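Stokelow Community Help > Travel & Road Trips

Packing snacks for a long drive with kids, no melted mess??

Posted by Adesuwa Effiong, Oct 12, 2019

Hi all, driving up to Flotton with two kids in the back, heaps of hours in the car. Last trip in July I just chucked everything loose in the esky and it was a disaster. Ice melted, labels came off, a fight over the last packet before we even hit the highway. Budget is 30 bucks for the lot. Do I do one big bag of lollies and snacks or a bag each? And what do you put down on the back seat between them so they've got somewhere flat to eat, everything slides off ours. Also my youngest gets carsick so nothing too greasy. Ta

Paraschiva Căpraru

Bag each. Every time. One shared bag = arguments by the first servo. Get the zip-top ones, clear, so they can see what's left and stop asking you. Small packets only, the lunchbox size, nothing you have to open with scissors. Hand over at a set town not when they whinge.

For the flat surface, you want matte and dark. Shiny trays are hopeless, cups skate right off and you get glare in the arvo. Something plain dark grey with a bit of a rim is what I'd look for.
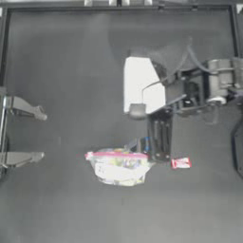 Dark grey, matte, black edging. This sort of finish.

Carsick one: dry crackers, plain rice cakes, ginger bikkies if they'll eat them. Water in sips. Keep the chocolate up front with you, it goes to soup on the back seat in ten minutes. And leave thier tablets off on the windy bit, reading makes it so much worse.

Zainab Effiong

just stop at the bakery in Rerkari, they do pies

Asabe Oyewole

Agree with the bag each but don't put lollies and fruit in together, everything ends up tasting like banana. Did that once, never again. Fruit goes in a hard container in the esky. Dry stuff in the zip bags, and squeeze the air out or they pop open when someone sits on them.
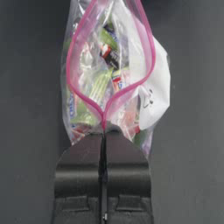

Small packets, clear bag, pink zip

Coloured zips are good if you can find them, one colour per kid. 30 is plenty if you buy multipacks and split them up at home the nite before. Spare bag for rubbish, and another in the door pocket for the carsick one, you'll be glad of it. Wet wipes too.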